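Contra el armario cápsula

Llevo desde octubre oyendo que tengo demasiada ropa. Me lo dice mi prima, me lo dice el móvil y me lo dijo Danica Kollár, una compañera de la oficina que vive con 30 prendas (zapatos incluidos, ojo) y que parece muy feliz, la verdad. Yo me puse a contar las mías un domingo de lluvia y llegué a 206. Me dio un poco de vergüenza y luego se me pasó.

Porque a ver, ¿quién ha decidido que querer a tu ropa es un problema? Tengo una camiseta del bar Porkidar, que cerró hace 11 años, con el cuello dado de sí y un agujero en la axila, y no la cambio por ningún básico de algodón orgánico color avena. ¡Ni loca! Me la pongo para pintar, para dormir, para los domingos tontos. En una cápsula no cabría, claro, no combina con nada.

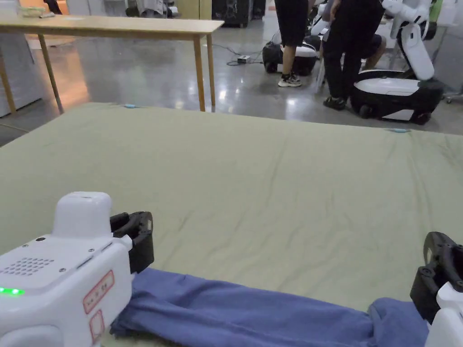
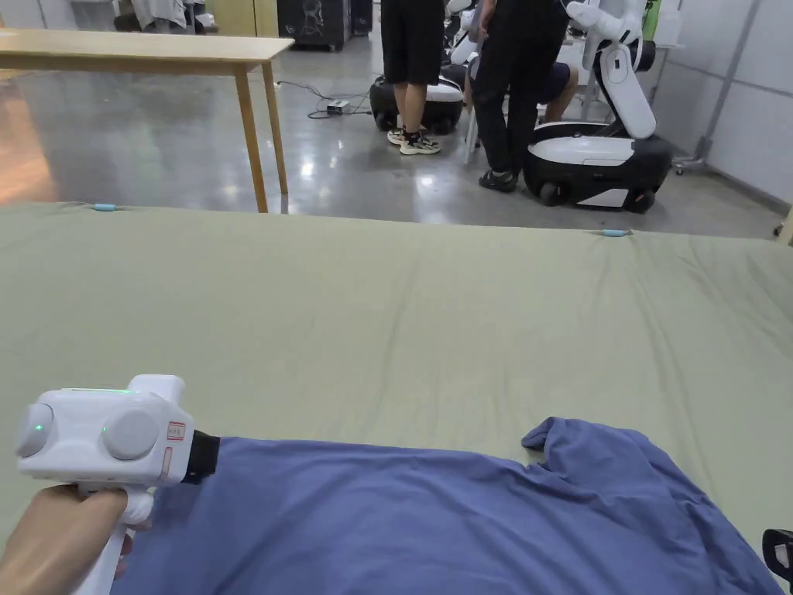

Ropa azul sobre una tela verde.

Lo que me molesta del asunto es que casi siempre acaba en compra. Tiras lo viejo, respiras hondo y a los 10 días estás buscando "la camisa blanca perfecta" a un precio que da risa. Eso es renovar el armario de toda la vida, con mejor publicidad. Gastar menos, de acuerdo, me apunto. Pero gastar menos es quedarse con lo que ya hay, aunque sea feo, aunque sean 206 cosas y la puerta cierre regular.

Boonsong Kaewmanee, el que arregla cremalleras en la calle de abajo, me ha cambiado ya dos veces la del mismo anorak. La segunda vez me preguntó si no me cansaba de él. Pues no, oye, es calentito y tiene un bolsillo por dentro donde me cabe un libro.

Así que Danica con sus perchas iguales y yo con mi montón. Este invierno no pienso tirar nada, y los calcetines sueltos tampoco, que alguno aparecerá.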